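3.2 The board and what settles on it

Most studies of desk clutter look at the desk. We wanted to look at one surface inside a working bench and follow what people put on it, and that is how the Gircombe board became the heart of this paper. It is a plain varnished wooden board laid over a slatted aluminum table, and everyone who works at the bench ends up using it as a landing spot. Small things that have no home of their own go there first. Our diary notes from May already pointed this way, and Figure 4 gives the general layout of the bench. 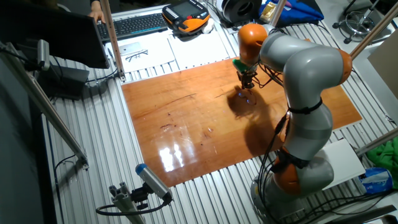
Figure 4. The Gircombe bench, with the varnished board in the middle and personal items at the far side.

The split between the board and its surroundings was a lovely thing to find. Papers, phones and pens tend to form what we call a shore: a loose band of belongings at the far side of the bench, close to the keyboard. In Figure 4 a phone and a pair of glasses share one sheet of paper in this band. Across the 424 diary entries we coded with the Ivinico scheme, sheets of paper came up again and again as a kind of tray. People seem to trust a sheet of paper to mark a spot as theirs, even when it is no cleaner than the bench below.

3.3 Finish and glare

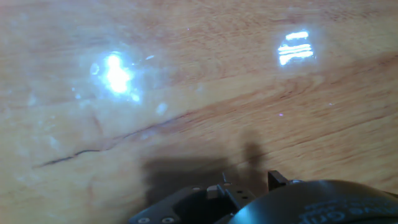 Varnish matters more to tidying than we expected when we began. Diary keepers often wrote that they "could not see" a thing they had put down a moment earlier, and at first we took this for simple forgetfulness. The finish deserves part of the blame. Under the ceiling lights the board throws back a round white glare, with a striped reflection farther over, and a speck as small as the purple one right of center is easy to pass by. Grain adds to the trouble, as a fine dark line in the wood can pass for a hair or a bit of thread. We were delighted to see the same complaint turn up at our second site, Tô, where the tabletops are also varnished.

Thin and pale items fared worst in the diaries. Wire, clear tape and thread were reported as mislaid far more often than pens or keys. 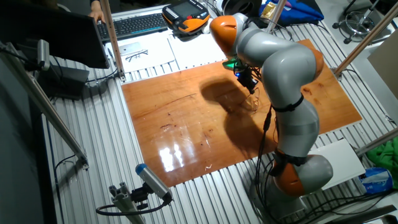 They were also the items people were least likely to put away on purpose, and many stayed out until the next full clearing. The last of these at Gircombe took place on 12th June and gave us a rich set of notes, which we return to in Section 5.

3.4 Glasses as a special case

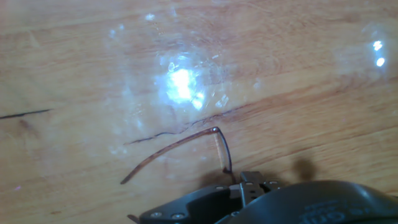 Of all the things in the Grareo item list, glasses gave us the most to think about. They are costly, needed often and very easy to lose sight of. Lying flat on the wood, clear lenses show little more than a hazy patch with the grain running on beneath, and it is the dark brown temple that gives the eye something to catch. Several diary keepers said they search for "the arm" first, a habit we would love to test with a larger group.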